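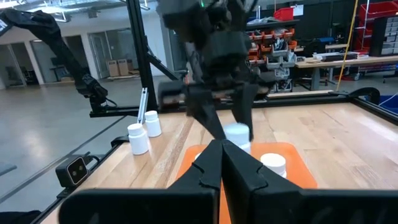 Fig. 9.1 Small container, white plastic, with cap. Orange tray.

Chapter 9
Stock: What You Hold and What It Costs You

In this chapter
Why small firms hold stock at all
The four costs of holding it
Lead time and the reorder point
Book stock against shelf stock
Dead stock, and getting rid of it

Before you start
You need Chapter 8 for this one, mostly the part on gross margin. If margin and markup are still blurry go back and do the practice set again. Won't take long. You'll also want a calculator and some scrap paper. A spreadsheet is fine too but do the first few by hand.

Opening case: Coşkun

Coşkun is a family wholesaler. Bottles, jars, caps, droppers, a few lines of labels. Sells to soap makers, vitamin shops, one or two pharmacies, people who make hot sauce at home and want it to look nice. Small building, long narrow aisles, one loading door.

In June the shop ran out of its best selling cap. Just the cap. The bottle that goes with it was stacked to the ceiling, 1195 of them, and none could go out because no customer wants a bottle without a lid. Orders sat. Two buyers went over to Betow, which is bigger and a bit pricier but had both parts on the shelf. One of them came back in the fall. The other didn't.

So what went wrong? Not the price. Not the product either. Somebody looked at the aisle, saw it full, and figured things were ok. The aisle was full of the wrong thing.

Keep this case in mind, we come back to it three times.

9.1 Why hold stock

Simple answer: customers won't wait and suppliers won't hurry. Stock sits in the gap between the two.

Some other reasons. Price breaks, for one. Coşkun buys its bottles from a molder called Grandik, and Grandik sells by the carton but gives a better price on 1000 and up. So the shop buys 1000 even in a slow month. Sometimes smart. Sometimes just a way to turn cash into cardboard boxes. We'll work out which is which in 9.3.

Then there's season. Candle people buy in September and October, then nothing until spring. If you only start ordering when the phone rings you are already behind.

And plain worry. Owners who have run out once tend to overbuy for years afterwards. It's human. It is also expensive, and it rarely shows up anywhere in the accounts under its own name.

Key term. Stock: goods a firm holds to sell, or to use in making what it sells. Shelving, the pallet jack and the tape gun are not stock. They're equipment (Chapter 6).

9.2 The four costs

Students usually name one, the purchase price. That isn't even on the list. The purchase price is what you paid to get the goods. Holding costs are what you pay to keep them.

Space. Rent, light, heat, the shelf itself. A bottle is mostly air, so it eats up space out of proportion to what it earns.

Money. Cash in stock can't be used for wages or to pay down a loan. If the firm has borrowed to buy, there's interest on top of that. Look at the loan rate before you call a price break a bargain.

Loss. Breakage, theft, damp, mice in the label paper. Crushed bottom cartons. Lids that yellow by the window.

Age. Some things expire, and that's easy, it's printed on them. Other things just go out of style, or the customer changes sizes, or the supplier changes the neck thread and now the old caps don't fit the new bottles. This last one happens more than you'd think in packaging.

Add the four together and you have the holding cost. Most small firms never do add them. They know the rent, they know the interest, and the other two get lost in with everything else.

Stop and think. Which of the four would hit a bakery hardest? A bookstore? A shop that sells tires? Write one line for each before reading on.

9.3 Lead time and the reorder point

Lead time is the wait between placing an order and having the goods ready to sell. Ready to sell, not just on the dock. If cartons sit unopened for two days because the only person who checks them in is out, that's two days of lead time. Count them.

Grandik delivers bottles in nine days. Caps come from a different supplier, Prokura, and Prokura is slower and less regular. At the time of the case Coşkun was using the same lead time for both. There's your problem, or most of it.

The basic rule:

Reorder point = daily use x lead time + safety stock

Daily use is an average. Take it from sales records and be careful of one big order pulling it up. Safety stock is a cushion for the days when use is higher or the truck is late. A regular supplier needs a thin cushion, an irregular one needs a thicker one. Notice what is not in the rule: how full the aisle looks.

When the level on hand drops to the reorder point, you order. That day. Not when it gets to zero and not when the sales rep happens to stop by.

Watch out for units. If daily use is in bottles and the supplier sells in cartons, convert before you do anything else. Half the wrong answers in the practise set come from this.

9.4 Book stock and shelf stock

Book stock is what the records say you have. Shelf stock is what's there when a person walks over and counts. They should match, they almost never do.

When Coşkun finally counted the caps, the book said 367. The bin was empty. A return had been entered twice, a batch of cracked ones had been thrown out and never written off, and samples went out the door with the sales rep. Each one a small thing. All together, enough that the reorder point never got triggered, becuase on paper there was plenty.

So the formula can be perfect and still fail. It works off of the book figure. Bad book, bad order.

Two ways to count. A full count, once a year, doors closed, everyone tired by the afternoon. Or a cycle count, a few lines every week, so the whole place gets covered over time. Fast movers get counted more often. Section 9.6 has a blank count sheet you can copy.

Check yourself

In your own words, what's the difference between the purchase price and the holding cost?

Coşkun had plenty of bottles and no caps. Should the two be given one reorder point or two? Why?

Name two ways book stock can end up higher than shelf stock, and one way it can end up lower. The last is harder. Think about deliveries.

A supplier offers a discount if you double your order. List what you would need to know before you say yes.

Answers to the first and third are at the back. The other two are for class discussion, bring notes.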